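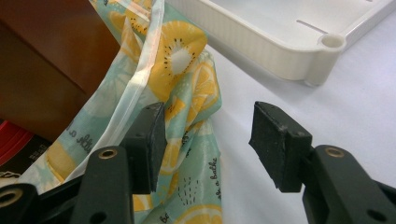 The running order of an album is the part of the work that listeners notice least and bands argue over most, and I'd like us to spend this whole session on it, even though the reading list only gives it a page. By the time the songs are recorded you have a pile of things of different sizes and weights, and somebody has to decide what goes in first. It's a good deal like loading up a cloth bag before the trip home, say one with citrus and kiwi slices printed all over it – the outside stays just as cheerful whatever you do, but the soft things suffer if the heavy ones go in on top of them. Keep that in the back of your mind when we get to the ballads.

Our main record is Cedard, the second album by Hegedűs, which came out on the small Hitunetti label. It runs 37 minutes, so please play it straight through at least once before class, with the sleeve notes put away and your phone in another room if you can bear it. I know most of you will have met one or two of the songs on their own already. Try to forget that for an evening.

Openers

There are two common ways to start. One is to put the strongest single up front and let everybody in through the widest door. The other is to start small, with an intro or a slow build, and trust people to wait. Cedard does the second. The drums hold off for most of the first song, which lasts 195 seconds, and when they do come in they're playing a pattern you'll hear again, faster, near the end of side one. I didn't catch that for years, and I was very pleased with myself when I did!

When you write about an opener, say what it asks of the listener. "Great first track" is a perfectly nice thing to say to a friend, but it doesn't give your reader much to go on. Is the singer close to the microphone or far back? Does the bass arrive with everything else? Does the song finish, or does it lean into the next one?

The middle of the record

This is where a lot of albums sag, and where reviewers tend to sag too (I've certainly done it, with a deadline coming and tracks five through eight all running together). Look at keys and tempos here. Two slow songs side by side can be lovely if the second one is in a brighter key, or has a different voice in front. Two in the same key, at the same pace, with the same guitar sound, and people start checking how long is left.

Hegedűs get around it by placing a short instrumental after the longest ballad. You may find it slight. I did at first, and then I tried skipping it, and the song that follows came in much too loud. Please try this at home with your own copy and write down what you hear.
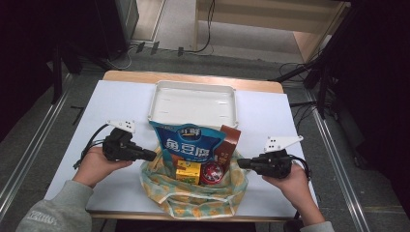

Sides and silences

If you grew up with streaming, you may never have had to get up and turn a record over, so let me make a small plea for the gap. A band planning for vinyl has two openers and two closers to choose, and the last song on side one is often the bravest thing on the whole album. On Cedard it's a waltz with a brass part that drops out before the final verse, and then there's nothing until you walk across the room.

Listen also for the pauses between songs. Some are left long on purpose. Others are so tight that you hear one chord ring over the next count-in, and on some players a tiny click gets in the way – that's the player's doing, so don't blame the band for it in your review.

For next time

1. Write out the running order of Cedard with a word or two beside each song on tempo and mood.
2. Move one song. Play the album in your new order and write a page on what changed.
3. Listen to Indico, the band's first album, and decide whether its opener could have opened Cedard.

Pages can be handwritten.

October
Posted by the course tutor

Comments

I moved the waltz to the very end and now I can't go back to the real order. Is that allowed?

Same here with the instrumental. Skipped it and jumped out of my chair at the next song.

Does it matter if we only have the streaming version? Mine has a bonus track stuck on after the closer.

Streaming is fine, just stop before the bonus track for the first exercise. Do play it afterwards, though, it's a sweet little song and I'd love to hear where you would have put it. – Tutor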